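Moving my scores out of a dead program, part two

I said in the last post that I would write again once I had settled on a way of getting my old files out of Nandum. I have settled on one. It's slow, and I don't love it, but it works on most of the pieces I care about.

For anyone who missed the first part: Nandum is the notation program I used from my second year of teaching until this spring. The company stopped updating it a long while back. It still opened on my old desktop, so I ignored the problem. Then the desktop started shutting itself off in the middle of saves, the new computer refused to run the installer, and I had 462 files in a format almost nothing else reads.

Most of those files don't matter. They are warm-ups, transposed clarinet parts, a scale sheet I apparently saved under six different names. After a couple of evenings of sorting I had a list of 40 that I want to keep in editable form. The rest I printed to PDF and put in a folder, and I expect never to open it.

The export problem

Nandum can export MusicXML, but the version I own only does the older flavor of it. Notes and rhythms come across fine. Key changes come across fine. What doesn't survive:

Slurs that cross a system break. They either vanish or attach themselves to the wrong note.
Lyrics with more than two verses. Verse three lands on top of verse two.
Any text I typed as free text instead of as a proper tempo or expression mark. In the early files that is nearly all of it.
Cue notes, which come in full size and count as real beats, so the bar ends up too long.

The last one cost me the most time. My wind quintet has cues all over the horn part, and when I first opened it in the new program there were red warnings from bar 12 to the end. I tried fixing them one by one and gave up at the second page. It was faster to go back to Nandum, delete every cue, export again, and put the cues back by hand afterward. 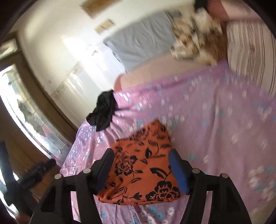 I put a short version of all this on the Lollstead forum and asked if there was some trick I had missed. Crabtree answered the same night that I was doing it in the wrong order, and that I should extract the parts first, export each one as its own file, and only then build the score again in the new program. The old exporter gets confused by staves that share a system, Crabtree wrote, and a single line gives it much less to be confused by.

I was doubtful, because it means five exports for a quintet and a lot of copying and pasting. I tried it on the second movement anyway. The slurs were better, not perfect but better, and the cues at least stayed in the part they belonged to. For anything with more than eight staves I don't think I could stand it. For chamber pieces it is what I do now.

What I moved to

I went with Braltthorpe. I tried the trial versions of two others, and either one would have been fine. Braltthorpe won because the note entry is close to what my hands already know. Number keys for durations, letters for pitches, same as before. The dot is in a different place and I still hit the tie key by mistake every few bars.

Things I like so far: the spacing is good without any help from me. Parts update when the score does, and they don't lose their page turns. Chord symbols line up along the staff. In Nandum I used to drag each one into place, and if I added a bar later I dragged them all again.

Things I don't like: the default text font is too light when printed on cheap paper, and changing it means visiting a surprising number of separate settings. Playback is slow to load. The percussion setup assumes you know what you want before you start, and I never do. I also haven't found a way to hide a rest in one part and leave it showing in the score. If there is a way, please leave a comment.

How long it takes

A one-page hymn arrangement takes me fifteen minutes, proofreading included. A movement of the quintet takes most of an evening. The big band chart from the summer camp took three evenings and I retyped all of the drum part from the printout, since the export gave me nothing usable there.

The longest thing on the list is a school musical I arranged for a pit of nine players. It runs to up to 1000 bars depending on how you count the repeats and vamps. I have left it for last. I may just type it in again from the paper score. I would catch old mistakes that way, and there are plenty. The second trumpet has been playing a wrong note in the overture for years and I only noticed when I laid the parts out side by side.

A few notes for anyone starting the same job

Print everything before you export anything. I have gone back to the printouts on every single piece.

Keep the old computer off the internet and don't let it update.

Proofread with playback on and the printout in front of you, one staff at a time. Listening to the full score, I missed a whole bar of viola in the wrong clef.

Rename files as you go. I have three called "finalfinal" and they are three different pieces.

I'm at 22 pieces done. I want the quintet finished by October so that we can read through it, and I still have the fourth movement to do, with its cues.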